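Bultavlow Savings Cooperative hosts study visit from Riihimäki

A delegation from the Riihimäki credit cooperative spent two days at our head office in June to look at how we handle small business lending and member deposits. The group was led by its lending manager, Heikki Mustonen, and included Itsuki Wada, who is in charge of branch operations there. Paavo Harju, our general manager, met them in the lobby and took them up to the second floor, where department heads gave short talks on their work.

The first morning was given over to deposits. Precious Villanueva, head of member services, went through the three savings products we currently offer and the way a new member account is opened. The visitors asked mainly about the identity check and about joint accounts, where our rules differ from theirs. In Riihimäki both holders must come to the branch on the same day. We allow the second holder to sign within 33 days, and the account stays deposit-only until then.
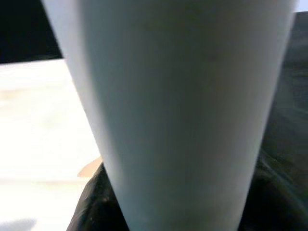
Page last changed: 30 June 2026

After lunch the talk turned to lending. Our seasonal credit line, opened in its present form two years ago, now has 63 borrowers. Most are market gardeners, boat repairers and small contractors who need cash in spring and can pay it back by late fall. Arvo Hirvonen, who runs the loan desk, explained that the limit is set from the last two tax returns and from the member's own deposit history, with no separate fee for unused credit. Interest is charged only on what has been drawn.

Mr. Mustonen wanted to know what happens when a season goes badly. Mr. Hirvonen said that the borrower can ask once for an extension, in writing, before the due date. The loan desk can grant it without going to the board as long as the interest to date has been paid. A second request goes to the board. Of the current borrowers, five had an extension last year, and all five have since cleared the balance.

There was a longer exchange about collateral. The Riihimäki cooperative takes a charge on equipment for almost every business loan, however small. We stopped doing so for the smaller lines — the registration work cost more than it brought in — and rely on a personal guarantee. Mr. Wada said his branches had raised the same point several times, but that their bylaws would have to be changed at an annual meeting first. He took a copy of our guarantee form home with him.

On the second day the group traveled to the Skatar branch, which reopened in spring after the counter area was rebuilt. Skatar has seven staff and serves members from the harbor side of town as well as the villages along the east road. The visitors sat in on the morning cash count, then watched the end-of-day posting on the Tudano ledger system. Tudano replaced our older ledger last year at all branches. Ms. Villanueva told them frankly that the first quarter had been hard going, with standing orders posted a day late on more than one occasion, and that staff training should have started earlier than it did. The Riihimäki cooperative has to pick a new system soon, and the visitors wrote down a good deal at this point.

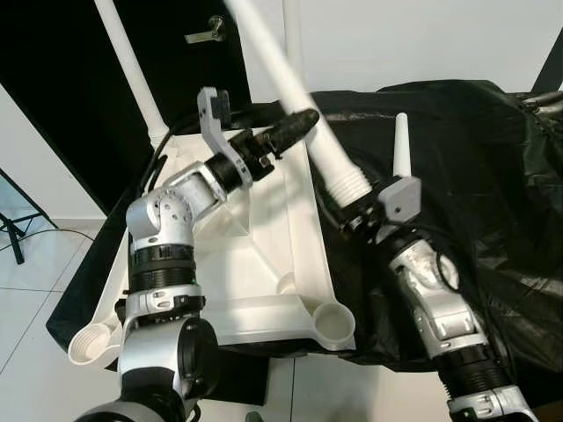 Branches and Member Services

Members who use the Skatar branch should note that the night deposit slot is open again. Deposit bags can be collected at the counter, and each bag must carry the account number and a signed slip. Bags left after closing are counted the next business day by two members of staff, and the receipt is sent by mail or can be picked up in person.

The branch will also begin taking applications for the seasonal credit line, which until now had to be made at the head office. Bring your last two tax returns, proof of identity and, if you rent your business premises, a copy of the lease. Mr. Hirvonen will be at Skatar one morning each week to go over applications. Please call the branch for a time — the desk there is small and there is no waiting room.

At the close of the visit Mr. Harju thanked the guests and said the two cooperatives had agreed to keep in touch on lending rules and staff training. A return visit to Riihimäki is planned, with two people from the loan desk and one from Skatar. The date will depend on when their annual meeting is held. Members with questions about the seasonal credit line or the joint account rules can ask at any counter or write to member services at the head office.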